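Home | Syllabus | Handouts | Lab Hours | Contact

Unit 4: Comparing Grippers on Small Objects
Reading time: 5 minutes

The last unit dealt with arm reach and joint limits. In this one the arm stays the same and only the end of it changes. You will compare two parallel-jaw grippers, the Prisell and the Camacho, on the toy kitchen bench. The controller is Pruvent for both, with the settings from September left alone.

The Prisell has short, stiff jaws and closes fast. The Camacho opens wider and has softer pads, but it is heavier, and the extra weight shows up as sag when the arm is stretched out. Keep that in mind when you read the placement errors.

A toy kitchen is a good test bench because the parts get in each other's way. A pot has walls the jaws must clear. A sink is lower than the counter, so the gripper has to point down while the wrist stays above the rim. A tall faucet limits how far the wrist can turn. 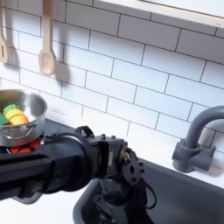 Figure 1. Gripper pointing down at the sink, with the faucet behind it and the pot on the burner.

Note the cable at the wrist in Figure 1. A loop needs enough slack for a full turn but not so much that it can catch on the faucet. Check it by hand before you power the arm.

Procedure

Run 13 trials per gripper at each station. A trial counts as a success if the object is lifted clear and set down upright inside the marked area. Write down the kind of failure as well - slip, collision or missed grasp. Don't change the jaw force partway through a set.

Background data

The Irkham log on the course drive holds 2,633 grasps from earlier sections. Use it to check your slip rates. The early entries have no wrist angle, so leave them out of any plot that uses it.

What to hand in

One table per gripper, one plot of error against reach, and a paragraph saying which gripper you would pick for the sink station and why. Reports are due December 1, 2023.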